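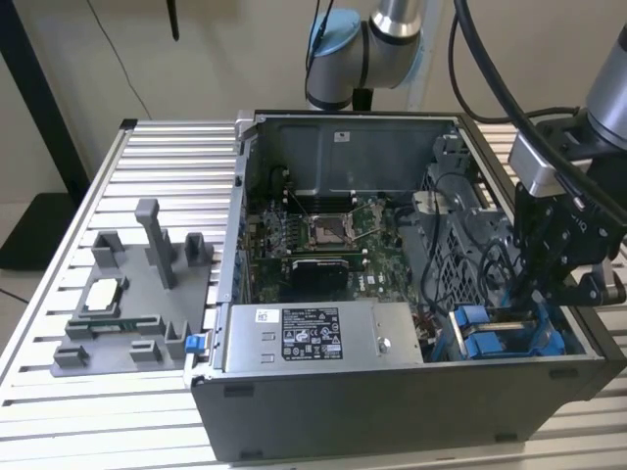
Dell desktop tower on its side with the panel removed. The CPU socket is empty.

To: midton-equipment-reuse
From: Baltasar Leiva, Equipment Reuse Office, Midton
Subject: Re: Drive removal on the Dell towers, and other points from the December intake

Dear colleagues,

Thank you for the replies to last month's notice. Several departments raised the same points, and I am answering them to the full list so that the answers are kept in the archive. The message that set out the questions most completely came from the Skov Hall service desk, and I have quoted it below with my responses in between.

> We have been asked to prepare our towers before they go to the Botel
> storeroom. The notice says that drives must be "removed and recorded."
> Does this mean the bare drive, or the drive together with its plastic
> caddy? Our technicians have been doing it both ways.

Please remove the drive and the caddy together, and leave the drive in the caddy until it has been recorded in Sisance. The serial number is entered first, then the asset number of the machine it came from, and only then may the two be separated. A number of loose drives reached Botel in December with no way of telling which tower they had come from. All of them had to be treated as unrecorded, and the owning departments were asked to sign for them individually. We would prefer not to repeat this.

Once the entry is complete, the empty caddy goes back in the case it came from. Caddies should not be pooled in a box. They look alike from one tower to the next, but the models we hold are not all the same, and a tower that leaves us without its caddy is of little use to the school or office that receives it. If a caddy is cracked, note it in the condition field and return it to the case anyway.

> Should the case be standing or lying down for this work? The older
> instructions show it standing.

The older instructions were written for a different case and have been withdrawn. Lay the tower on its side with the open side facing up, on a flat and stable bench. Shut the machine down, unplug the power cord, and wait before opening the panel. The panel is to be kept with the machine. Eighteen towers came to us without one in December, and I would ask each department to look behind its benches before the next collection.

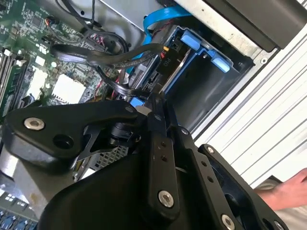
With the case on its side, the data and power cables should be released at the drive before anything is drawn out of the cage. Take hold of the connector body and not the cable. Where a connector has a small metal clip, press the clip fully before pulling. Front panel leads and fan leads do not need to be disconnected for drive removal and should be left as they are. We have received machines in which every lead on the board had been unplugged, presumably as a precaution, and it takes our bench much longer to put these back than it would have taken to leave them alone.

> Several of our machines have already had the processor taken out, some
> time ago, for use in other units. Are these still eligible for
> collection, or should they go straight to scrap?

They are eligible. A machine without a processor is classed as incomplete, and incomplete machines are accepted on the same terms as complete ones. Record the processor as absent in Sisance. Please do not put a processor from another machine into the socket to make up the set; we will match parts at Botel.

Particular care is needed around an empty socket. The contacts bend very easily, and a screw or a cable end dropped into the socket is usually enough to finish the board. If you have the plastic socket cover, fit it. If you do not have it, close the retention frame gently and tape a piece of clean card over the top before the machine travels. Do not use foam from packing boxes.

> Memory is not mentioned anywhere in the notice. We assume that it
> stays in.

Memory stays in the machine if it is there. If it has been taken out, record the number of empty slots. Loose modules may be sent in an antistatic bag marked with the department code. Modules in envelopes, paper towels or kitchen film will be accepted on this occasion – there were examples of all three – but departments should order bags from the supply desk before the next round. 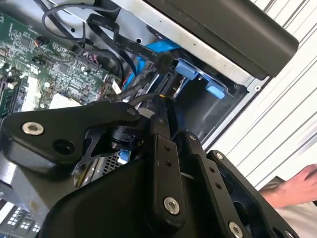
Reading time: 6 minutes (quoted text included)

The next question concerned cable routing, and I will take it at more length than the others.

> In some of the towers the cables have been run across the board in
> whatever way the last person found convenient. Is there an expected
> layout? We do not want to spend time tidying if it makes no difference
> to you.

There is no required layout, but there are two things we ask for. The first is that no cable should lie across the opening of the drive cage, where it will be caught when a caddy is slid back in. The second is that no cable should be trapped under the edge of the case when the panel is replaced. Beyond that, tidying is at the discretion of the department. Please do not use cable ties pulled tight around data cables. A loose hook-and-loop strap is acceptable.

Data cables should remain with the machine, attached at the board end. If a cable is visibly kinked or its connector is broken, detach it and discard it, and write "data cable missing" in the notes. A damaged cable left in place will be taken for a sound one by whoever tests the machine next, and faults of this type take up a great deal of bench time. One tower from the December intake was tested on three separate occasions before the cable was replaced.

> The power supplies in ours carry a label with the ratings and a
> separate barcode sticker. Which of these do you want recorded?

Neither is required. The only numbers we need are the asset number and the drive serial number. The labels and stickers on the power supply must nevertheless be left on. The regulatory label in particular may not be removed or covered, and the power supply itself is not to be opened by anyone on this list for any reason. Asset tags on the outer case will be removed by our office after the transfer has been signed.

For the benefit of those who have asked how the December intake stands: 84 towers were received at Botel. Of these, 52 have been checked, recorded and placed on the outgoing shelves. The remainder are waiting for drives to be matched, for panels to be found, or for a decision on the board. I will write to the departments concerned directly and will not list them here.

> Finally, is there an objection to our keeping a small number of drives
> back for our own use?

There is an objection. A drive that has held institutional data may be reused only after it has been wiped and entered as wiped, and this is done at Botel. A department that needs drives may request them from stock in the usual way. The form is the same one used for monitors; cross out "display" and write "storage." A revised form has been promised.

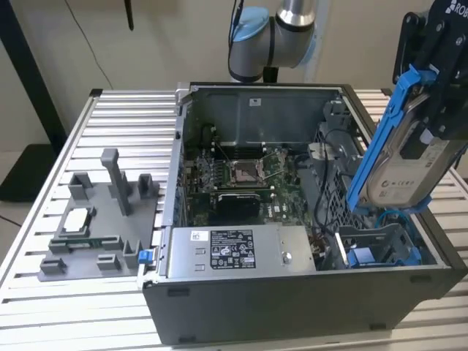
Hard drive in a blue caddy, held above the right end of the open case.

When the caddy goes back in, its rails should line up with the cage before any pressure is applied. It should travel in with light hand pressure. If it stops partway, draw it out completely, check for a cable in the path, and try again. The blue tabs will break if they are used as handles to force a caddy home.

Two smaller matters. Departments with several machines to send should note that the freight elevator at Botel is limited to 2000 pounds per load, pallet included, and that the attendant will turn away a load that has not been weighed. Deliveries are taken at the rear dock until 3:30 p.m. The front desk does not have a key to the storeroom and should not be asked to hold equipment overnight.

Corrections to Sisance entries may be sent to me by reply. Please remove the quoted text before replying, and please reply to me alone unless the matter concerns the whole list.

Respectfully,

Baltasar Leiva
Equipment Reuse Office
Midton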